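Ridgeway Community Help > Home and Kitchen > Small appliances

Toaster trips the electrics, but only on the second round

Posted by brundle_lane, 26th January

We have a two-slice toaster made by Brundus, bought new in August. For the first few months it was fine. Now the first round of toast comes out as normal, and when I put a second round in straight after, the switch in the consumer unit goes and we lose all the kitchen sockets. The lights stay on.

If I leave the toaster to cool for half an hour I can reset the switch and use it again. It has happened on two different sockets, both in the kitchen. The kettle and the microwave don't cause any trouble on the same sockets, even when they are both on.

I have emptied the crumb tray and turned the toaster upside down over the sink with the plug out. Quite a lot came out, but it made no difference. The plug looks fine and the fuse in it has not blown.

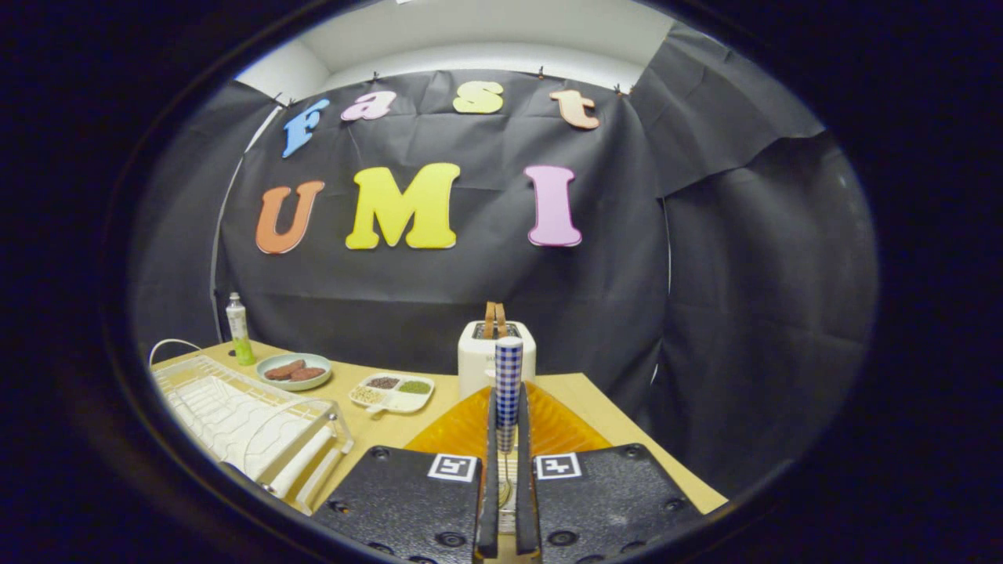
I paid 415 for a set with the matching kettle, so I don't want to throw it away if there is something simple wrong. The shop was Kultport and they say to contact the maker. The maker's form wants a serial number and I can't find one. Is it safe to carry on using it for one round at a time while I sort this out? And is it likely to be the toaster or the wiring?

3 replies

Ohmsford
Stop using it for now, even for one round. A switch that takes out the sockets and leaves the lights on could be the RCD or the breaker for that circuit, and you need to know which one it is. Look at the labels in the consumer unit. An RCD normally has a small button marked T or Test. A plain breaker does not. Some newer units have a combined device on each circuit, which has a test button and does both jobs, so you can't tell from the button alone in that case.

If it is an RCD, the likely cause is current leaking to earth inside the toaster. Heating elements can do this as they get hot. The insulation around them breaks down or takes in moisture, or a bit of wire has moved and touches the metal case once it expands. That would fit with the first round being all right and the second one not. A crumb wedged somewhere you can't reach can do it as well.

If it is a plain breaker, the circuit is either overloaded or has a short. A toaster on its own should not overload a kitchen ring, and you say the kettle and microwave run together without trouble, so again I would look at the toaster before the wiring.

The proper way to settle it is an insulation test with the case earthed. A small appliance repair shop or anyone who does portable appliance testing can do this in a few minutes. Don't try it at a neighbour's house to see if theirs goes off too. If their protection is old or missing you could get a shock from the case.

Don't open it up yourself either. The warranty is worth more to you, and most toasters are put together with bent tabs that don't go back well.

On the shop: in the UK your contract is with whoever sold it to you, so Kultport can't simply send you to the maker. You are within the first six months if you bought it in August, and during that time a fault is generally taken to have been there from the start unless they can show otherwise. Write to them by email, say it is faulty, say when you bought it and ask for a repair or replacement. Keep the wording short. Do it this week, as you are getting near the end of the six months.

The serial number is usually on a plate or sticker underneath, near the crumb tray. Unplug it and let it cool first.

pelham_drive
We had this with a Zesutov one. It was the toaster. Got a new one and never had it again. I would just bin it to be honest, they don't last like they used to.

Tansy Cottage
Agree with the first reply about the shop. I had the same answer from a different retailer over a slow cooker and they changed their mind as soon as I put it in writing. They asked for proof of purchase and a bank statement was enough, I didn't need the receipt.

One thing to add. Are you plugging it straight into the wall? We had a toaster on an extension lead along with the fridge and the lead itself was the problem. The plug end had gone brown on one side.

Also press the test button on your RCD if you have one, when nothing important is on. It should go off at once. If it doesn't, get an electrician in before you plug anything else into those sockets.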